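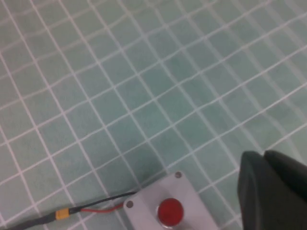

Small green floor tiles, white grout. Push-button box at the bottom.

September 6, 2022

Last updated: December

Glaze notebook, cone 6 celadon, still chasing the pinholes.

Opened the Jornine this morning. Bottom shelf fine, middle shelf fine, top shelf pinholes again on every bowl, mostly on the inside walls just under the rim. Mugs on the same shelf have fewer. Same bucket, same dip count, same clay (Cluka white, the new pallet). Peak on the readout 2245, witness cones on top bent flatter than the ones on the bottom so the top is running hot. Knew that already. Did not know how much.

Color is good though! Best green so far. Pools nicely in the carved lines and goes almost white over the edges. If I could get that color with a clean surface I would stop fiddling and make pots.

Things it could be:
- bisque too low, gas still coming out of the body when the glaze seals over
- glaze on too thick
- whiting (lots of it, gives off gas late)
- cooling too fast on top
- dust. Did I wipe them? Wiped the mugs. Don't remember wiping the bowls. Hm.

Mixed a fresh 500 g test batch after lunch. Swapped part of the whiting for wollastonite, adjusted the silica down to match. Recipe is on the card in the tin, not copying it out again until it works. Sieved twice. Second time through there was still a spoonful of grit on the mesh, looked like iron lumps, pushed it through with the rib. Scale was drifting while I weighed the iron so that number is a bit soft. New batteries before the next one!!

Water: went by feel at first, then got the hydrometer out like a grown up. Too thick. Added water in little splashes untill it dripped off the finger in a clean bead. The old bucket was way thicker than this, which may be the entire story.

Test pieces: 25 small tiles, extruded L shape, all Cluka white, all from the same bag. Half got wiped with a damp sponge and left overnight, the rest got dipped straight off the bisque shelf with the dust on. Scratched a D on the back of the dusty ones. Three second dip for most, a few at six seconds, a few double dipped. Thick ones are marked with a notch on the foot. If the notches pinhole and the plain ones don't, it's thickness. If the D's do and the wiped ones don't, I owe everybody an apology about the whiting.

Shoaib looked in and thinks it's the bisque. He says slow it down between red heat and the top, leave the peeps out longer. Could be right, he fires the same clay at Bindach and gets it clean. But his glaze is Ngui frit based and melts a lot earlier so not really the same thing. Will bisque the next load his way anyhow.

Schedule for tonight's test, for whoever reads this after me:
slow to start, nothing under there is wet but the shelves got washed
medium up to the last couple hundred degrees
then slow to peak
hold, drop a hundred, hold again longer
off, leave it alone

The second hold is the new part. Supposed to let bubbles heal over while the glaze is still soft. Tried it once last winter on the tenmoku and it helped but also ran onto the shelf, so cookies under everything this time.

Kiln wash on shelf 2 is flaking, scrape before next load. Out of cone 6 bars after this, cone 5 and 7 ok. Left element on the top ring looks a little saggy, check when cold, might be the hot spot.

Total so far this year on this one glaze, 41 test tiles not counting today's. Getting silly.

Loaded, lid down, started. Do NOT open before it's under 200. That means me.

Comments

Shoaib Warraich
How did the D tiles come out? You never wrote it up. Also my offer stands, send a few bisqued bowls over and I'll put them through with mine.

mudroom_hal
Had the same with a whiting heavy clear. Second hold fixed maybe half of it, thinning the bucket fixed the rest. Dust made no difference for me but my shelves are covered.

p. ostrow
Pushing iron grit through the sieve will give you specks, ask me how I know. Ball mill it or just toss the lumps and accept a paler green.

shelf2
Card isn't in the tin. Who has the card?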